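3.2 Collecting the demonstrations

All demonstrations were gathered by hand. The operator holds a gripper tool with two fingers and a wide-angle camera fixed above them, and carries out the task as they would with their own hand. No robot arm is needed at this stage. The arm only comes in later, when the trained policy is tested (Section 4).

We collected at two sites, Prarnwood and Drirnari. Prarnwood was used for the tabletop tasks and Drirnari for the clothes rack tasks, which need more floor space and a fixed backdrop. The same design of tool was used at both sites, with the same ribbed finger pads and the same markers on the fingers. The markers let us recover the opening of the gripper from the video alone, so we did not log it through a separate sensor.

Each demonstration starts with the fingers open and ends when the operator has let go of the object and drawn the tool back. Operators were told to move at a steady pace and not to correct a bad grasp more than once. If a second correction was needed, they stopped the recording and marked it as failed. We kept the failed recordings but did not train on them.

New operators practised for 10 demonstrations before anything they recorded was counted. Most of them found the width of the gripper hard to judge at first and tended to close too early. This was worse with thin objects such as hangers and spoon handles than with cups or boxes. We tried giving written instructions on finger placement, but watching another operator work for a few minutes did more good, and we dropped the written sheet after the first week in June.

After filtering, the full set holds 1,837 demonstrations. Of these, 535 are clothes rack tasks and the rest are tabletop tasks. Filtering was done with the Cumetti review tool, which plays each recording next to the estimated path of the gripper and lets the reviewer reject it with one key. The usual reasons for rejection were a jump in the estimated path, a finger marker hidden for too long, or a hand passing in front of the lens.

3.3 The clothes rack tasks

The rack stands inside a small curtained enclosure. A plain dark curtain gave the tracker too little to hold on to when the tool was close to the rack, and the estimated path drifted. Large lettering on the rear backdrop reduced this. We left the side curtain plain, as the tool rarely faces it for long.

Figure 3. A view from the hand-held gripper in the rack enclosure, with the fingers open and two hangers on the rail.

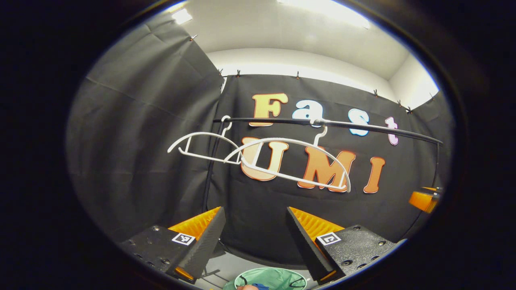 The starting positions of the hangers were changed between demonstrations. Operators slid them along the rail by hand to a new spacing, sometimes leaving them overlapping and sometimes well apart. We did not use a fixed list of positions. An early trial with a printed list of 200 layouts slowed the work badly, and the spread of positions it gave was no wider than what the operators produced when left to themselves.

Overlapping hangers caused most of the rejected rack recordings. When two hangers are close together, the operator has to bring one finger into a narrow space, and the tool is often turned sharply to do so. Fast turns blur the video and the path estimate suffers. We asked operators to slow down at this point, which helped, though it also means that the policy learns to hesitate there. We return to this in Section 5.2.

Training used the Sarkar code base without changes to the network. Images were reduced in size but left uncorrected for lens distortion, and the black border was kept.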